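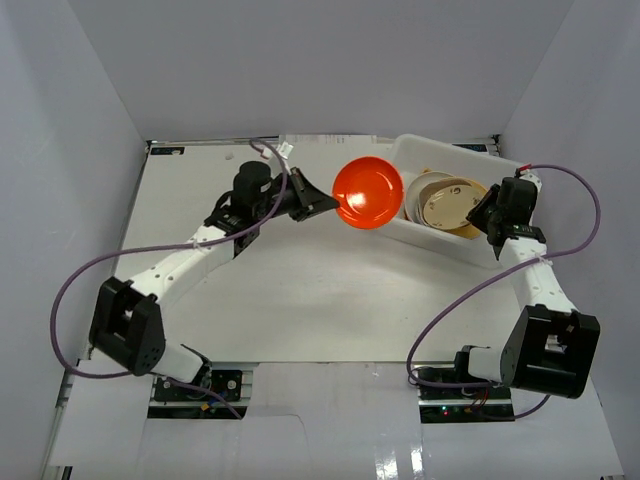
March, 9:40 a.m. Garrido voicemail, second pass

Peñalver called before I had my coat off. The hearing has been moved up, so they want the written opinion early, and could it please be "more confident." I said the confidence would be in proportion to the audio. Silence on the line, then a thank-you.

For anyone picking this up cold: Rodrigo Garrido, runner-up on Stustiton, is charged with leaving a threatening voicemail for the show's music director after the final. Prosecution says it's him. Garrido says it's somebody doing him, which half the country did for a month at parties. Peñalver are the defense. We are being asked whether the voice is his, and separately whether the message was cut.

Files checked again this morning. The copy from the phone company and the copy from the director's handset match in length but not in level. Handset version is 3 dB hotter and has been through something that shaved off the top. Working from the phone company file only. The handset one goes in the appendix so no one can say we hid it.

50 Hz hum is there from the first word and runs right through to the long pause before "you'll be singing at weddings." After the pause it comes back at a slightly different phase. Begoñe Collado thinks edit. I think he walked into another room, or the network dropped a packet or two and glued itself back together. Phone audio does this constantly and it would be embarrassing to swear to an edit that was really a stairwell.

Tried:
Pleva with default settings. Gives a big red flag at the pause. Also gives a big red flag on my own voicemail to my dentist, so.
Pleva with the window set to 100 ms. Flag goes away, which is no more use than the flag.
By ear, on headphones, door shut. Room tone sounds darker after the pause. Would not want to be cross-examined on "darker."

11:15 a.m. 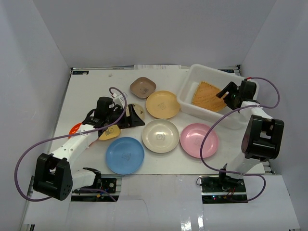 Voice comparison. Known samples are the problem. Peñalver sent us the semifinal performance, which is singing, with a band, through whatever the Stustiton people put on everybody's vocals. No use at all for comparing against a man shouting into a phone. The backstage interview from Cilum is better – talking, one microphone, only a little crowd. He is also very pleased with himself in it, and the caller is not, so the pitch ranges hardly overlap.

Vowels line up fairly well on "you" and "never." The s sounds don't, but the phone eats those anyway. Going with limited support for same speaker. Peñalver will hate it. The other side will hate it too.

Begoñe wants to score it blind before she reads any of the above, so: Begoñe, stop reading.

Still to do:
Ask Peñalver for an ordinary phone call of his, any subject, the duller the better.
Get the call record and see if it shows a handover during the pause.
Make a test call from a stairwell.
Rewrite section 2 of the report, where I called the defendant "the contestant" throughout.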